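Bench Tool Storage in the Jircombe Workshop
Project report by Tavion Ferreira and Wendell Nakamura
October 23, 2026 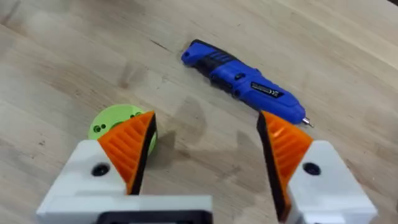

The purpose of this project was to reduce the time students spend looking for small hand tools at the start of a session. The shared wooden table was used for all trials. Items left on it included a blue cordless tool with a short metal bit and a round lime-green disk.

Over 32 sessions, the authors recorded 392 tool returns. Of these, 354 were made to the assigned place. Most of the remaining tools had been left on the tabletop. A second storage layout will be tested in July.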